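Bring Back the Dumb Alarm

20 December 2022

My phone offers 17 sounds to wake me, and every one of them was made by somebody who has never had to get up. There's a harp. There's a brook. There's something called Orau that sounds like a dentist trying to break bad news gently. I slept through all of them in May and was late to the same meeting twice.

The sleep business has decided that waking up is a wellness problem. An app named Wimness wants to track my breathing, grade my night and then ease me into the morning during my "bright window." It gave me a 2 once, out of what I never learned. I had felt fine until I read it. Then I was tired until dinner.

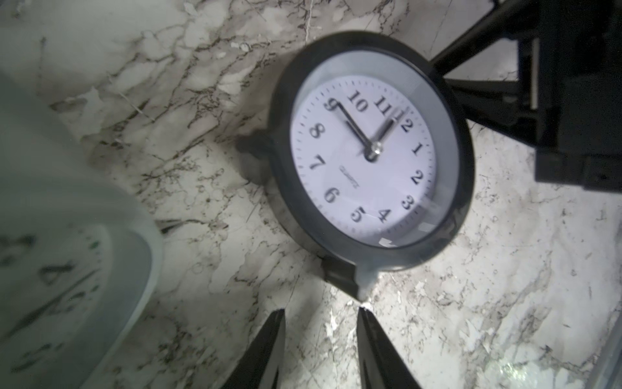 A plain alarm clock has no opinion of how I slept. It rings at the hour I picked the night before, when I was still a person with plans, and it keeps on ringing until I put a hand on it. That's the whole deal. It doesn't ask me to rate the experience, and it has never shown me the news at six in the morning - a service my phone performs before I've found my glasses.

I know the case for the other side. Briden, the bedside lamp people, will sell you a fake sunrise for $200, and friends of mine swear by theirs. They may be right. They also go to bed at nine thirty, which I suspect is doing most of the work. And if you live where the real sun comes up at a decent hour, you might try opening the curtains first and keeping the money.

What bothers me is the idea that getting up should feel like nothing. It's supposed to be a little rude. You were lying down and now you have to go and find socks. People managed this for a long time with roosters, and nobody sent the rooster 3,000 words of feedback.

So the phone sleeps in the kitchen now, next to the toaster. It seems rested.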